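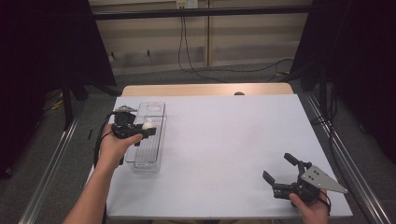
Home | Talks | Notes | Links | Contact

Speaker notes, pelvic floor anatomy evening, Brirkent, 7th February

Say hi, wait for the door to close. Phones off, mine too!

Start with the word "sling," because everybody has heard it and it gets used for two different things. One is the puborectalis, the muscle that loops behind the rectum and pulls it forward. The other is the surgical kind, a strip of mesh under the urethra. I mixed these up for most of my first year, so I'm not judging anybody.

Next slide, levator ani. Three muscles: puborectalis, pubococcygeus, iliococcygeus. Say them slowly (I always trip on the last one) and get the room to say them back. Coccygeus sits behind and isn't part of the levator, it just helps close the floor.

Nerve supply. Pudendal, S2 to S4, plus direct branches from the sacral roots. Books disagree on how much each one does. I go with the Peletti handout here and say so out loud.

Pause for questions, two minutes. If it's quiet, ask what happens when you cough.

Then the perineal body, that little knot in the middle where so much attaches. Draw it on the board, don't use the Van Hecke slide, the labels are tiny and I never fixed them.

If I'm running over, skip the fascia and go straight to the reading list. The longer version is in April at Zustitz anyway.

Contact | Copyright, all talk notes | Back to top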